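### 4.2 Processor Load and Latency

We compared two low-cost desktop processors, the Heditz 34 and the Stulis 5, as host machines for the Flerix control stack. Both have two physical cores. The Stulis adds simultaneous multithreading, so the operating system sees four logical cores. Memory, storage, and power supply were held constant, and frequency scaling was turned off in firmware.

Each processor ran the same logged input 500 times. The load consisted of image decoding, a joint-state filter, and a planner thread with fixed priority. Latency was measured from the arrival of an input packet to the release of the matching command. The first 5 runs in each series were dropped to exclude cache warm-up. Timing code was adapted from the Voicu harness by Blagoje Yordanov, with the logging thread moved to the last available core.

With the planner idle, the two processors could not be told apart. Under full load, the Heditz showed longer tails, and most of the late commands fell in periods when decoding and filtering were scheduled on the same core. Pinning the filter to its own core removed most of these cases but slowed decoding. The Stulis needed no pinning to meet the deadline.

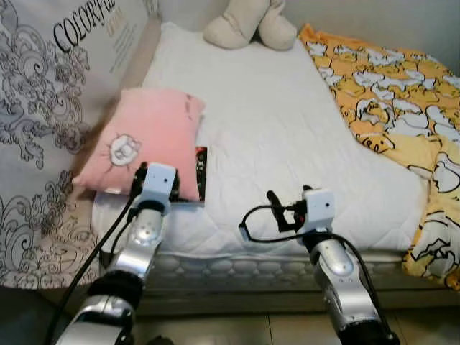 **Figure 2.** Two-arm setup at a bed with a quilted white cover and a pink pillow.

Memory bandwidth was not a limiting factor on either machine. Halving the image resolution shortened decoding time on both, yet the order of the two processors stayed the same. Integrated graphics were left unused in all runs, as the Flerix decoder has no support for them on the Heditz. Power draw at the wall is treated in Section 4.3.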